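Against the Good Fruit Bowl

22/06/2022

My mother kept a fruit bowl for the whole of my childhood and I don't remember anyone eating from it. We ate fruit, certainly. It came out of a plastic bag in the bottom of the fridge, or out of the box in the laundry during apricot season. The bowl was another matter. The bowl was for visitors, who knew better than to touch it, and it held two oranges, a lemon gone hard as a cricket ball and a banana that was replaced whenever it started to smell like one.

I have been thinking about the bowl because I lately paid 12 dollars for a punnet of raspberries. It was the middle of winter, I was in a shop called Maillard where the potatoes have their own lighting, and I had told a friend I would bring dessert. I took the punnet up to the register and the young man asked if I wanted a bag for it, in the voice you'd use to ask if someone wanted a lawyer.

The raspberries tasted of cold water. I served them anyway, and everybody said how beautiful they looked, and they did look beautiful. They had plainly been raised for it.

Somewhere along the line we agreed that fruit should be good-looking first and available always, and that flavour would be a pleasant surprise if it came up. I include myself in this. I have stood in front of a pyramid of stone fruit and picked through it like a man choosing a ring, rejecting anything with a mark, knowing perfectly well that the marked ones are frequently the ones the birds and wasps had already voted for. I then carried my flawless nectarines home and they went from gravel to slurry overnight without passing through food.

Apolline Fleury, who ran the greengrocer's on our corner for 20 years before it became a Pilates studio, used to keep a crate behind the counter for people she liked. It was full of the ugly stuff. Split figs, plums with scabs on them, strawberries in the shape of a boxer's nose. You paid by the handful, and her hands were small, so it was never the bargain she made it out to be. But I have never eaten a better plum, and I ate most of them on the footpath before I got to my own gate. When I asked her once why she didn't put them out the front, she looked at me with real pity. "Because people would see them," she said.

She had a point there. The customer in the front of the shop was me too, and he wanted the shiny ones.

The defenders of the modern punnet have their arguments, and my brother-in-law Timothée Le Goff has all of them. Timothée grew up in a place where you got an orange at Christmas and were told about it until Easter. He thinks complaining about winter raspberries is what people do when they have run out of problems. He likes that his kids can have berries on their porridge in the dark part of the year. He says the flavour is fine. He also says instant coffee is fine, and that the seats at the back of the plane are fine, and he is on the whole a happier person than I am, so I bring this up as evidence against myself.

I'd grant him nearly all of it. I don't want to go back to the orange at Christmas, and anyone who gets misty about the seasons ought to be made to live through August on swede. There is a type of dinner guest who will tell you that they simply don't eat tomatoes before January, and who will let you get halfway through your salad before mentioning it. I have been that guest. I'm told I was unbearable and that the salad was lovely.

What bothers me is narrower. It's the way the year has gone flat. When I was a kid there were cherries for what felt like a fortnight, and during that fortnight we behaved like animals. We ate them till we were sick, and spat the stones off the verandah, and my father kept a tea towel on the back of the couch for the duration. Then they were finished and we got on with our lives. Now there are always cherries, or something standing in for them, flown in from the other side of the world in a bag with a zip. And because there are always cherries I don't get around to buying any. I can't recall when I was last sick on cherries. That seems a poor result for so much jet fuel.

There is also the matter of the names. Fruit used to be called things like Greengage and Cox and Moorpark, names that sounded like solicitors. The last grapes I bought were called Jisow. I looked on the bag for an explanation and there was a drawing of a sunrise. I've since seen an apple called Skesta, which I would have guessed was a bookshelf. I suppose somebody in a meeting decided that a nice old name would set up expectations.

Nadège Chauvin, who has the plot next to mine at the community garden, grows raspberries up against the back fence with no netting, no feed and, as far as I can tell, no affection. She picks them in passing, on her way to something more serious, like leeks. They're small and uneven and they collapse if you speak to them sharply. You couldn't transport them as far as the car park. One September she let me have a few canes, which I planted with great ceremony and killed. She gave me more. These have lived, out of spite I think, and last summer they produced enough for one bowl of cereal, which I ate standing up, in my pyjamas, next to the compost.

I won't say it changed my life. I went back to Maillard that same week, and I bought the shiny ones, because people were coming over. They sat on the table all evening looking marvellous. Nobody had more than two or three. At the end of the night I found a few strays by the salt, tipped them into my hand and ate them over the sink, and they tasted of cold water, and I finished them.

My mother, when I told her all this on the phone, said she didn't see what the fuss was about. She said that if I wanted fruit to eat I should have looked in the fridge.

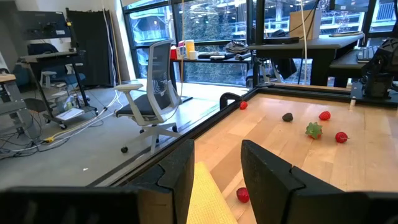 Berries at large on a wooden tabletop.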